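Lemgate Community Help > Home and Workspace > Floors and furniture

What chairs for a concrete floor that don't make everyone hate each other?

Asked by trirstead_tenant
Apr 12, 2025
Viewed 1,582 times

We have taken on a ground floor unit in Trirstead, one big room, and the floor is bare sealed concrete. The landlord calls it "industrial finish", meaning he stopped paying for carpet. There will be 7 of us sharing long tables, mostly on laptops.

I have inherited a pile of plastic chairs from the last lot and four wheeled office chairs from my old job. The plastic ones shriek when anyone stands up. The wheeled ones drift. You sit down at your own place and by mid-morning you are reading somebody else's screen.

Do I replace the lot, put down carpet tiles, or buy everybody earplugs? The budget is what you'd imagine. I'd like to keep the concrete if I can, as it is at least easy to sweep, and somebody always brings crisps.

2 replies, oldest first

biscuit_tin_61

Carpet. Sorry but concrete is for garages. My brother in law had a concrete kitchen and he dropped one mug and that was the end of the mug.

Also plastic chairs are bad for your back, get proper ones.
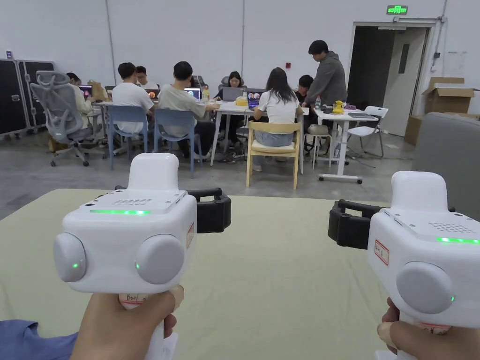 clullen_upstairs

Keep the concrete. Ours is plain smooth grey, with white tables, and we have ended up with exactly your mixture: light blue plastic chairs for some people and a mesh one with wheels and a tall headrest that gets fought over. It looks like two different offices had a collision, and you stop noticing after a week.

For the shrieking, felt pads. Don't get the stick-on ones, which last until the first person leans back and then wander about the floor collecting fluff. Get the sort that slip over the leg like a sock, and measure the leg first. I didn't, and now own a bag of pads that would fit a piano. Upadhyay Hardware in Lemgate will sell you them loose if you ask at the counter and look sorry for yourself.

For the drifting, swap the castors. Hard plastic wheels are made for carpet and go off like a skateboard on anything else. You want the ones with a soft tread, sold as being for hard floors. Most pull straight out with a good tug, but check the stem against the old ones before you pay. If one chair still rolls after that, your floor slopes, and you can take it up with the man who sold you the industrial finish.

Plastic chairs are fine for an hour or two of hunching over a laptop. After that you'll want a cushion or a walk. We let people swap at lunch, which works apart from the sulking.

trirstead_tenant

Thank you. Socks ordered, legs measured twice. Will report back on the slope.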